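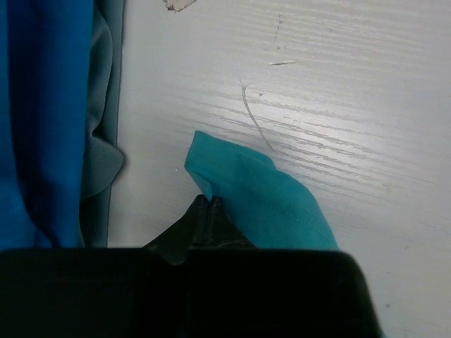 Operating Rules for a Shared Cloth-Handling Cell
Project report, Automation Practice course
Author: Abdel Rahman
Submitted 9/6/19

1. Purpose

The Utville teaching lab has one robot arm for cloth handling, used by all project groups. Until February each group kept its own habits for startup, speed and logging. Results from different groups could not be compared, and two faults could not be traced to a cause. This report proposes one set of operating rules and records how they were applied during the Jata folding project.

2. Scope

The rules cover the arm, the two-finger gripper, the wrist camera and the table. They do not cover the safety fence or the main power supply, which fall under the building's own procedures. The rules add to the lab risk assessment and do not replace it. Where the two differ, the stricter one applies.

3. Rules

3.1 Before a session
The operator tests the emergency stop and signs the sheet. Finger surfaces are checked for burrs that could snag a hem. The table is inspected for chips, scratches and raised spots. Any new mark is entered in the table log with its position. Existing marks are left in place between sessions so that camera records remain comparable.

3.2 Cloth placement
Items not being handled are kept clear of the planned finger path. A strip of bare table must separate the target cloth from any other cloth. Groups may use different colors, but the item list must name each color. "Blue" alone is not accepted if more than one blue or blue-green item is present.

3.3 Grasping
Fingers close at the low force setting. The tabletop is not to be used as a hard stop. If the fingers touch the table under load, the run ends and the contact is logged. A grasp near a folded corner is recorded as a separate type, as the number of layers between the fingers may differ from the plan.

3.4 Camera
The wrist camera stays in its fixed mount for the whole session. The gripper housing blocks part of the view, so a wrist image may not be the only evidence that an area is clear. The operator checks the hidden area directly before enabling motion.

3.5 Records
Each run gets one line: run number, operator, cloth, grasp type, result, reason for stop. Failed runs are kept. Corrections are made by adding a line, never by editing one.

4. Application

The rules were used for 755 runs. Logs were stored in the Clolluvance database, which the lab already uses for coursework. Of these runs, 329 used the corner grasp type. The earlier records, 3488 lines in total, were left out of the comparison: most had no reason for stop, and grasp type was not a field at that time.

5. Findings

Rule 3.2 caused the most questions. Groups disagreed on how wide the bare strip should be, and the draft gave no figure. A minimum width should be set after tests with thicker cloth. Rule 3.5 was followed in full once the form refused blank fields. Rule 3.1 was often signed late, after the first run, and the form did not prevent this.

6. Open items

The low force setting is a menu option and has not been measured at the fingertips. A force gauge has been requested. The table log has no grid reference, so positions are written in words. The finger inspection interval is set at 2000 runs pending wear data, in addition to the check in 3.1.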